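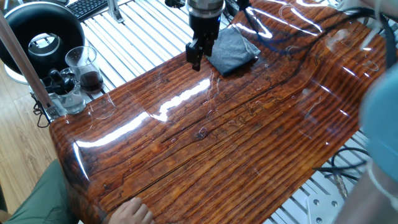
Odel 615 USB-C Docking Station

The Odel 615 connects a laptop, tablet or phone to power, wired network, displays and storage over a single cable. It replaces the Odel Litomcombe dock, which is no longer made. Spare power supplies for the older model remain available, but they don't fit the 615.

Power

The upstream port delivers up to 100 W to the host when the supplied adapter is connected. Power is negotiated at the time of connection, and a device that requests less receives less. If a second device is charging from the front port, the dock reserves part of the budget for it and the host is renegotiated downward. Some laptops report this as a slow charger. Charging continues at the lower rate.

The dock doesn't run on host power alone. Without the adapter, the downstream ports stay off and the status light remains amber.

Data

The host link runs at up to 40 Gbps on machines that support it and falls back to 10 Gbps on those that don't. The two rear USB-C ports and the front USB-C port are each rated at 10 Gbps. The two USB-A ports are intended for keyboards, receivers, printers and similar equipment. They will carry a flash drive, at reduced speed.

An external drive used for backups should be connected to one of the rear ports. The front port shares bandwidth with the card reader, and large transfers from both at once will slow each other down. 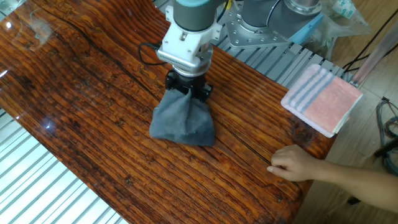 Gripper and gray cloth on a glossy wood-grain tabletop.

Displays

There are two video outputs, one HDMI and one DisplayPort. Both can be used together if the host supports two external displays over USB-C. Many phones and entry-level tablets support only one, and some support none. Check the specification of the host before ordering — the dock can't add a display output that the host doesn't provide.

On a 10 Gbps connection, the second display may be limited in resolution or refresh rate. The first display to be detected takes priority. To change the order, disconnect both video cables and reconnect the preferred one first.

Network and audio

Wired Ethernet is handled by the dock and appears to the host as a separate adapter. Where a network admits only registered hardware addresses, register the address printed on the underside label. Address pass-through is available on supported laptops and is switched off by default.

The front audio jack accepts a headset with microphone. There is no optical output.
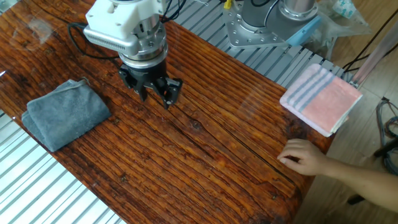 Photo: Tamer Smadi / Varkano

Cable

A captive cable was used on the Litomcombe. The 615 has a socket instead, so a worn cable can be replaced without sending the dock in for service. The supplied cable is rated for both 40 Gbps and 100 W. A charging cable taken from a phone will fit, but usually carries data at a much lower rate, and displays won't start. Most support requests for the earlier dock concerned displays that didn't wake, and replacing the cable resolved the larger part of them.

Firmware

Updates are installed with the Degefa utility, which runs on the host and requires administrator rights. Leave the adapter connected during an update and don't close the laptop lid. The January release corrects a fault in which Ethernet dropped after sleep. Docks already carrying that release show a green light for two seconds at power-on.

In the box

Odel 615 dock, power adapter, USB-C host cable, quick start sheet. HDMI and DisplayPort cables are sold separately. The dock weighs 615 g without the adapter. A vertical stand is offered as an accessory and attaches with two screws, supplied with the stand.

Contact sales | Support | © Odel. All rights reserved. | Back to top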